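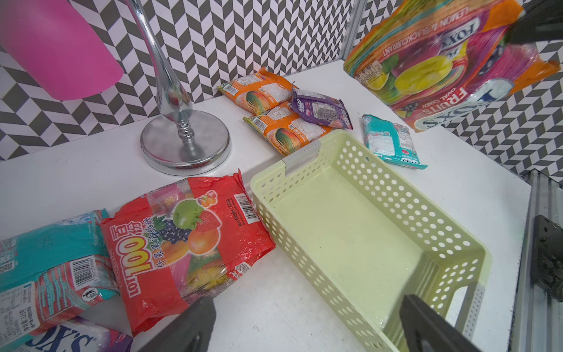 # Chapter 8: Reading a Food Label

Pick up anything in your kitchen that came in a wrapper and turn it over. The front was made to catch your eye from across a store aisle. The back is small, crowded, and printed in type that seems to shrink a little more every year — and it is one of the most interesting things you will read all day!

By the time you finish this chapter you should be able to take a label you have never seen before and work out what the food is mostly made of, how much of it the maker expects you to eat at one sitting, and how it compares with the one next to it on the shelf. You won't need any chemistry, and the math is the kind you can do standing up with a basket on your arm.

## Before you start

Collect labels for a week. Cut them off boxes, peel them off jars, flatten out snack wrappers with pictures of fruit on them, and keep everything in an envelope. You will need at least 17 for the sorting exercise in Section 8.4, and more is better. Try to get two brands of the same food if you can. Crackers are good for this, and so is tomato sauce.

If you did the pantry survey in Chapter 5, keep your notes handy. We'll come back to them.

## A bag of trail mix

When Anqi Luo was in her first year of training as a school cook in Trilwood, she was asked to plan an afternoon snack for a hiking club. She chose a trail mix sold under the name Zirberg. The label gave 355 calories, which seemed high but fair for people who would be walking uphill until dinner. She ordered a bag for every hiker and moved on to the sandwiches.

Her supervisor, Chia-jung Peng, looked at the order sheet and asked her a single question: "Per what?"

Anqi went back to the bag. The 355 calories were for one serving, and each bag held two. Every hiker would be carrying 710 calories of nuts and raisins, on top of the sandwiches, the apples and the oatmeal bars. Anqi cut the order in half, had the hikers share, and wrote PER WHAT? on the inside cover of her notebook. She teaches the label unit herself now, and those are still the first words on her board.

We love this story and we've borrowed her question for the whole chapter. Nearly every number on a label is a "per" number. Calories per serving. Sodium per serving. Fiber per serving. Once you get into the habit of asking, you'll find yourself doing it with gas mileage and phone plans too.

## The parts of a label

Most packaged foods sold in the United States carry the same basic pieces of information, though they get moved around to fit the package.

**The statement of identity** is the plain name of the food. It may be much smaller than the brand name. "Fruit-flavored snack" and "dried fruit" are different foods, and this is where you find out which one you're holding.

**The net quantity** tells you how much food is inside, leaving out the weight of the package.

**The Nutrition Facts panel** is the box of numbers. Start at the top with the serving size and read down from there. We spend all of Section 8.2 on this box.

**The ingredient list** runs from the most to the least by weight. If sugar comes first, there is more sugar in the food than any other single ingredient. Watch for foods that use several kinds of sweetener — each one gets its own place in the list, so they can all land near the middle even when together they add up to a lot.

**The allergen information** may appear in the ingredient list or in a separate line beginning with the word "Contains."

## Warm-up

Work with a partner and one label each from your envelopes.

1. Find the serving size. Pour or measure out that amount if you have the food with you. Is it more or less than you would normally eat?
2. Multiply the calories by the number of servings in the package. Write both numbers down.
3. Cover the front of the package and read your partner only the ingredient list, slowly, starting from the top. How far do you get before they guess the food?

Save your answers to step 2 for the table in Section 8.3.

## 8.1 Where serving sizes come from

A serving size is a measurement of habit. It is meant to reflect the amount people usually eat at one time, and it is a mistake to read it as advice on how much you ought to eat.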